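Sindlow opens its Clanville cable cell to visitors, and asks them to bring doubts

CLANVILLE, May – Sindlow will open its Clanville workshop to customers and neighbors this month for a demonstration of Wudon, its robot cell for handling network cables. Doors open at 2 p.m. Admission is free.

The company is making no grand claims. Wudon has completed 600 logged trial runs, and 93 percent ended with the plug fully seated. A trained person does better and works faster. Sindlow has heard plenty of promises about hands-free assembly over the years, has bought a few of them, and would like visitors to judge this one by watching it.

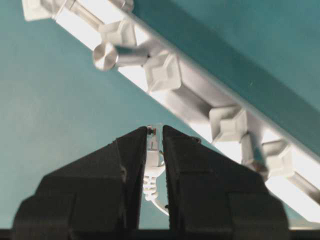
A network plug and its ribbed white boot between the gripper fingers of the Wudon cell.

The demonstration will consist of 200 plug insertions, run without a break and with the misses left in. A running tally will be posted by the door. Staff will not restart the cell to improve the score – if it jams, visitors will see it jam.

Cables are a poor match for robots. They bend, they twist, and the plug seldom points the way the cable does. Sindlow has not decided whether Wudon will go on sale, and no price has been set.

Ní Bhriain, the integration firm that wired the cell, will take technical questions after the run. Results from the day will be published in June, whatever they are.

Parking is behind the building. Closed-toe shoes are required on the workshop floor.

Press contact: Sindlow press office, Clanville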